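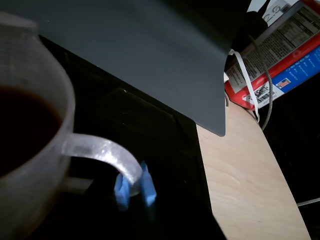

Does a robot arm in a café take somebody's job away? In the café I studied it took over one chore, and the people there ended up doing different work with the time.

So, some background. For my workplace project I spent 11 shifts at Vedo, a small café with a long counter and a very loyal breakfast crowd. They're trying out an arm for the repetitive bits of drink service, mostly pouring and moving things along the counter. I went in expecting either grumpy staff or a shiny sales pitch, and I got a mix of both plus a lot of free toast (thank you!).

Leena Toivonen runs the morning shift and she was my main interview. Before the trial she poured, carried, took orders and wiped down all at once. With the arm on pouring she talks to customers more, which she likes, but she also has to set everything out in the same spot every time, and that drives her a little nuts. "I used to put the bowl wherever," she told me. "Now the bowl has a home."

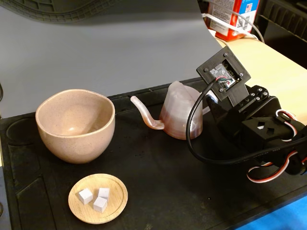
Fig. 2. The arm at the work mat, with the spout toward the bowl and the cubes on their dish.

Usa Petchrat works afternoons and was a lot less sold on it. Her worry was about new people. She learned the job by pouring drinks for 6 weeks, and she wonders what a beginner practices on now. I thought that was the best point anyone made, and I didn't have a good answer for her!

Training was the other big thing. Everyone got two hours on how to stop the arm and start it again. Leena felt fine after that. Usa wanted more, and she's asked for a second session in November. 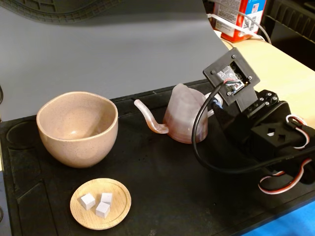
Work & Technology Project Team | Student Reports

What would I change? I'd let the staff pick the layout of the mat themselves, as they're the ones reaching over it all day. I'd also keep a few pours by hand on every shift so the skill stays around. My survey was small (20 customers, all regulars), and most of them cared way more about who says good morning than about who pours. Next term I want to come back and sit in on Usa's training session.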